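Re: [teleop-talk] Hand guiding vs. remote for bin work 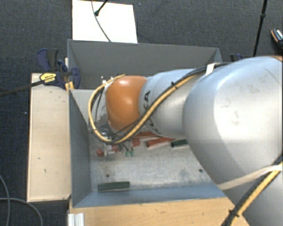

Red and green pieces in the gray bin, arm over the red ones.

Hi all,

Petrică Cozma wrote:

> We have an arm on the bench now and I want to teach it to pick small
> parts out of a bin. My boss at Piltberg wants me to grab the arm and
> walk it through the moves by hand. My coworker wants to drive it from
> a controller. I've tried each for one afternoon and I'm bad at both.
> How many demos do people collect before they bother training anything?
> And does it matter if the demos are ugly? Mine wander all over the
> place before they get to the part.

Hi Petrică, oh boy, I have opinions on this one! We've been at the same kind of job since August (parts in a metal bin, big arm, small gripper) and I've gone back and forth so many times that I may as well write it all down.

First the hand guiding. I started there too and I still love it for the first hour with any new task. You feel where the arm wants to go, you find out which way the wrist runs out of room, and you get a decent sense of how close you can come to the bin walls before your stomach tightens up. What killed it for me was my own body. On a big arm I end up leaning over the bin with one hand on the wrist and the other one braced somewhere dumb, and if you're recording camera views as well, there's your elbow in every single demo. We trained on a batch like that once and the thing was hopeless as soon as I stepped away. I threw those demos out and sulked for a bit.

So we moved to remote control, and the first 20 demos were awful. I mean really awful, I was slower than my kid on a claw machine. You lose the feel of contact completely, and you keep coming down a little to one side of the part because you're judging depth off a screen. It does get better, though! By the second day I'd stopped thinking about which way to push the stick, and after that my times came down a lot. If your one afternoon was all you gave it, please give it another two before you decide.

Now your question about numbers. For one kind of part, lying by itself on an open bit of floor, we got something that moved sensibly out of nearly 1,000 demos, and I'm fairly sure we could've done it with fewer if I'd been pickier. Parts sitting close together are a different animal. The gripper has to get a finger down beside the one you want without shoving its neighbor along, and the demos need to show that over and over with the pieces lying at different angles. I also like to leave a piece or two far away from the bunch, up near the front wall, so the arm has to make the trip. If every demo starts over the pile, it only ever learns the pile.

On ugly demos: wandering is bad, fixing a mistake is good. If I drift around for 10 seconds making up my mind, I delete that take. If I come down crooked, back up and try again, I keep it. Took me ages to learn the difference. Say out loud what you're going for before you start recording. You'll feel silly for a minute and then it's a habit.

A few other bits, in no order at all:

Clamp the bin. Two clamps, and check them when you come back from lunch. Ours crept a tiny amount over one week and I spent a whole evening blaming the calibration.

Look at your cable loop by the wrist before you pick a home pose. With remote control it's easy to keep turning the last joint the same way because you can't feel it pulling, and by the end of a session the loop is tight. I unwind between takes now. I'd love to hear how other folks tie theirs, mine is held with small ties all down the arm and I'm not convinced by my spacing.

Swap drivers if you can. Zervas has a couple of people on this list who said the same thing last year. My grasps are all from the left and I had no idea until a coworker's demos went in next to mine.

I do still use hand guiding for setting waypoints above the bin, then I switch over to the controller for the last part of the move. Koltari people, didn't you have a script for stitching the two kinds of recordings together? Ours is held together with tape and drops the gripper signal about every third file.

Petrică, which controller are you using? If it's the Emlow one, turn the speed scaling way down before you do anything else, and send me a note off list, I've got a settings file you can have.

Cheers from the garage end of the building,
M.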